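3.2 Items left on shared tables
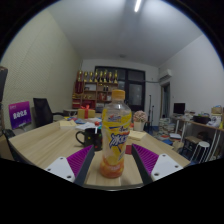
Shared work tables gather small belongings through the day, and the survey set out to record which kinds stay longest. Wikström and Brekke visited 11 study rooms at the Cleslow site during March, noting the contents of each table at closing time. The full record holds 800 entries, each giving the type of item and its place on the table.

Drink containers and paper made up more than 70 per cent of the entries. The two were often found together, with bottles and mugs towards the front and paper further back, where it was less likely to be moved when someone sat down. Gifts and other personal items formed a small group of their own — too small to be compared between rooms.

Figure 4. A table with a drink bottle and a black mug near the front, and papers and a yellow gift box with a red bow farther back.

Tables of the kind shown in Figure 4 were coded as "mixed use", as they held drink containers, paper and at least one personal item. Colour and brand were not coded. Where two observers disagreed on the type of an item, the entry was placed in the general category and left out of the totals in Section 4.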